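Nuttall Sun-Safe Seasons Project
Progress report to the Lirkano Community Fund
June 2022

We are very glad to be writing to you again, and gladder still that most of the news is good. Your grant has now carried us through one full summer and into the cooler months, and this report covers the work from December to the present. We have tried to keep it to the things you asked about in your last letter, though we may have wandered in a place or two.

Shade at the ovals

The larger part of the money went on shade, as planned. The sails over the Erari playground went up before the holidays and have been in constant use, mostly by grandparents, who were quick to claim the bench nearest the tap. The second structure, at the Cinari netball courts, ran late. The footings had to be moved 2 metres to clear an old stormwater pipe that wasn't marked on any plan we were given, and the engineer wanted fresh drawings before the work could go on. It was finished in time for the autumn carnival and the clubs have been very kind about the delay.

We planted 17 trees along the path between the two grounds. They are small yet, and we lost a couple of stakes in the March winds, but the trees themselves have settled in nicely and should be throwing decent shade in a few years.

Hats for borrowing

You may remember that the hat library began as an afterthought in our application. It has grown into the part of the project people stop us in the street about! There are now 19 borrowing points across the district, at pools, libraries, sports sheds and the Nuttall bus interchange, and 2,832 loans were recorded over the season.
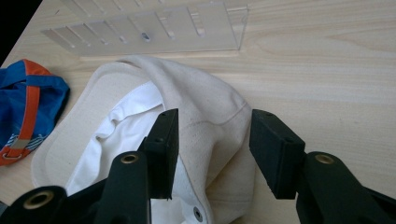 A beige fabric cap with a stitched brim.

We had thought most borrowers would be children, and at the pools that was so. At the sports sheds it was very often the parents, who had packed for everybody else and forgotten themselves. We will order more adult sizes next time, and more broad-brimmed styles too, as the advice we follow is that a cap on its own leaves the ears and neck bare. Washing has been the main cost we underestimated. The laundry at Cinari gave us a good rate, but the bills still came in above the budget line, and we covered the difference from the money set aside for printing.

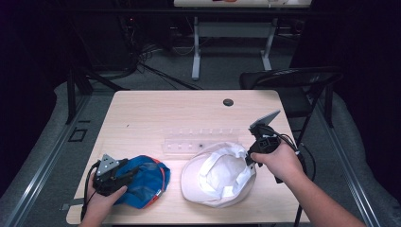

Two baseball caps, one blue with orange-red trim and one white.

School visits

Our visits to the primary schools were broken up by illness in the new year, and three had to be put off to next term. The ones that did go ahead were lively – the younger classes in particular had a great many questions about whether dogs get sunburnt. Teachers have asked for a simpler version of the UV chart, and we are drafting one now.

Money and next steps

Spending is within the total you approved. We would like your agreement to move the unspent part of the school travel line into laundry for the coming season, and a short form is attached for that. The other job for winter is a maintenance roster for the sails, which need to come down and be checked once a year.

Thank you, as always, for your patience over the Cinari footings. If any of you are passing through Nuttall, please do let us know and we will gladly show you the trees.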